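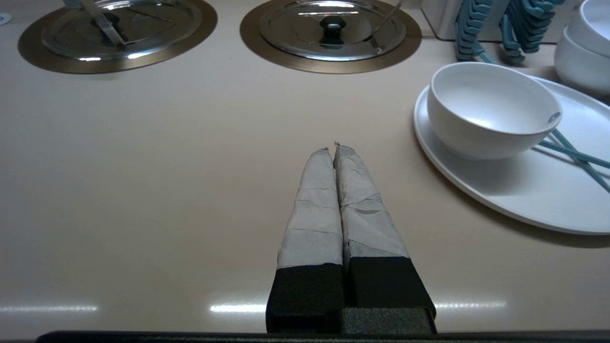 Publicado por cucharon_feliz el 30/09/2022 en Cocina y Comedor

¡Hola a todos! Estamos montando el rincón de sopas del comedor Cumometti y estoy encantada con el resultado: encimera beige, dos pozos redondos con aro color bronce y tapas de acero con pomo negro. ¡Precioso! Mi duda es dónde dejo los cubiertos y las servilletas, y si el cucharón se queda dentro o encima de la tapa. Servimos unas 62 raciones al día. 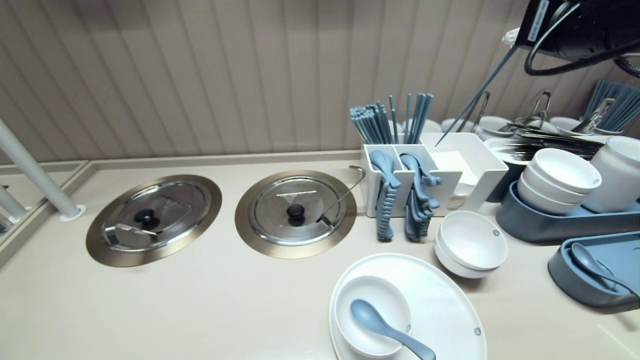

Los dos pozos y, a la derecha, el cubertero blanco con las servilletas.

flivico_fan
¡Qué bonito te está quedando! Yo dejaría el cubertero justo donde está, a la derecha de los pozos: la gente se sirve y luego coge cuchara, palillos y servilleta de una pasada. Eso sí, los mangos de las cucharas siempre hacia fuera, para que nadie toque la parte que va a la boca. El cucharón, dentro, con el mango saliendo por la muesca de la tapa. Si lo apoyas encima, gotea y te pasas el turno con la bayeta (lo sé por experiencia, desde abril llevo un bufé parecido y me encanta).

Guimarães571
Ponle un platito al lado para el cucharón y listo.

sopera_y_media
Me gusta la idea del platito, pero uno por pozo, ¡que si no se mezclan los caldos! Y los cuencos cerca del principio de la fila. Las servilletas, lejos del vapor, que se ablandan enseguida. ¡Suerte y enseña más fotos cuando abráis!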